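Old scorebooks and a quick update

August 12, 2020

Ok so this is going to be short-ish, lunch break post. No games to go to this summer, so I've been going through the Wernstead scorebooks instead. Still at it. My eyes hurt.

For anyone new here — Wernstead was the summer league team in my hometown, folded years ago, and I'm trying to get the box scores typed up before the pencil fades out completely. Some pages already have. There's a whole road trip to Hundlow where all I can make out is the lineup and one very dark "E6" that somebody pressed hard enough to go through the paper.

Anyway. The find of the week is a lefty named Upadhyay. No first name anywhere in the book, just Upadhyay, sometimes "Upad." when the scorer ran out of room. Came in from the bullpen in what looks like the second week of the season, bases loaded, one out, and got a double play on what I think was his first pitch. Then two more clean innings. Then he shows up again the next night! And the night after that. Different times I guess.

The attendance is written in the corner of most pages and I love it. 561 for the opener. 1327 for the fireworks game, obviously. 80 for a makeup game in September that Wernstead lost by nine. I would like to meet any of those 80 people. 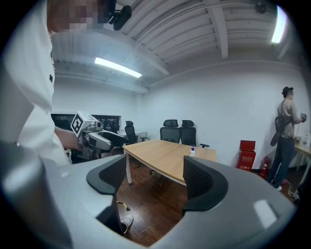
White shirt, white sneaker, wood floor.

Sushil Grewal emailed after the last post to say I had the old ballpark wrong. He's right, my mistake. I wrote that they played every home game at Tresar Field but the first two seasons were at the high school, with the short porch in right. Which explains the home run totals!! I had a guy down for eleven homers and was getting ready to write a whole thing about him. Nine of them came before the move. Still a nice hitter, just a pull guy in a very friendly park.

Sushil also played second base against them for a year, on the Hundlow side, and remembers the infield at Tresar as "gravel with lines on it." So maybe I should go easier on that shortstop and his errors.

Where things stand — the first two books are done, the third is half done, and the fourth has water damage so who knows. My plate appearance count is just over 800 and there are defintely a few I have to recheck, mostly where a pinch hitter got squeezed into the wrong box. If a guy bats twice in one inning and makes both outs, fine, it happens, but I've got one who bats three times in an inning where they scored one run. Nope.

Spreadsheet goes up when book three is finished. If your dad or uncle played in that league and kept anything, programs, clippings, whatever, email me. Especially if you know Upadhyay's first name.

Back to work, more on the Hundlow series next time.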